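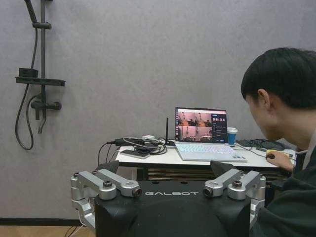
Tarora Roll Book review: good attendance software, too curious about families

Our school has about 428 students and switched from paper rolls and a spreadsheet to Tarora Roll Book in May. I work in the front office and use it every day. We paid for it out of the school budget and I have no connection with the company.

Setting up

Importing our student list took most of an afternoon. The template has a column for nearly everything, including country of birth, language spoken at home, religion and the parents' occupations. Only name, year level, date of birth and an emergency contact have to be filled in, but you wouldn't know that from the import screen, where all the columns look the same. I filled in far more than I needed to and had to go back and clear it out.

Deleting a field for the whole school is possible. It's under Records, then Structure, then Retire Field. Retiring a field hides it from staff but keeps the data. You have to tick a second box to erase it, and that box is off by default. I'd like to see that changed.

Daily use

Marking the roll is quick. Teachers tap a name once for absent and twice for late, and the list reaches the office as soon as they save. Text messages to parents go out at 9.40 am and you can hold back single names. We had used Woma before for messages and this is better - replies land beside the student's name and not in a shared inbox.
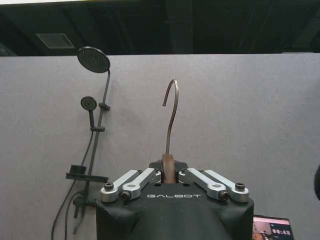

Privacy and sharing

Parents can ask for a copy of what is held on their child, and the report prints clearly on two or three pages. It includes a log of which staff opened the record, which I haven't seen in the other programs we tried.

Sharing with outside services is where I take marks off. The link to Rovby, the canteen ordering service, sends medical notes along with names unless you untick them. Allergies make sense for a canteen. The rest doesn't. Check every link before you turn it on, and write down what you chose, as the settings page has no history.

Cost

We pay $1603 a year for up to 700 students. The next band goes to 2000. Text messages are extra. Oprea quoted us less, but its parent report was a paid add-on.

Rating

Four out of five for attendance, three for privacy. We've renewed for another year.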